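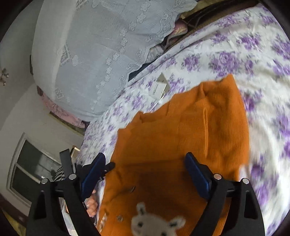
Orange cardigan with the animal face, on the spare bed. The rose sheet is not part of the giveaway.

Lists > Stonard Knitters > Messages > Re: folding the fuzzy ones

3 min read

Zofia Cieślak wrote:
> I have inherited a box of children's knits from my sister and I've
> been folding them the way I fold everything, sleeves back, in half,
> in half again. The mohair-ish ones come out of the drawer with a
> crease across the chest like a road map. Also one has a felt rabbit
> on the front and the rabbit now has a permanent bend in his ears.
> Do I iron him? Is there a fold that spares the rabbit?
>
> Zofia

Zofia,

Please don't iron the rabbit. I ironed a duck once and we don't discuss the duck.

I've been going through the same kind of pile all week for the November swap, so my opinions are fresh and probably too strong. Picture attached. It's the orange one I mentioned in the spring, with the little pale face on it. I have always said bear. Milan Verbruggen says cat, and has said so in writing to this list. It has two rounded ears and two dots for eyes and I refuse to reopen the matter.

What I do with anything fuzzy:

Lay it out on a bed and leave it there a while before you touch it. A table is too narrow and you end up folding whatever hangs off the side. Mine usually lands in a heap first and gets coaxed flat from the hem up. Pat, don't pull. If you pull a loose knit by the front edge you get a cardigan with one long side, and then you have to find a child to match.

Button it before folding. I know. The buttons on mine are small and brown and my thumbs are neither small nor patient, but an open front slides around and the placket sets in a wave.

Then roll from the bottom for a plain one. For anything with a face, fold the sleeves behind, lay a piece of tissue over the face, and make your one fold well above or below it. The face stays flat, on top, looking at you every time you open the drawer. You get used to it.

For the bent ears, hold him over the kettle (not close!), smooth with a finger, and leave him under a cookbook overnight. Szymon Zieliński swears by a damp washcloth instead. He may be right, but he also stores sweaters on hangers, so weigh that as you like.

As for Mirjam Ruchti's question about yarn for mending: I have most of a ball of orange left, Tremiria, shade 2532, long past finding in a store. It's a decent match in lamplight and a poor one at noon. Anybody who wants it can have it at the swap, along with 161 buttons in a jar, none of them brown.

The cardigan itself goes to whoever answers first and calls it a bear.

Zdzisław Stępień

We use cookies to keep you signed in to the list archive. Accept | Settings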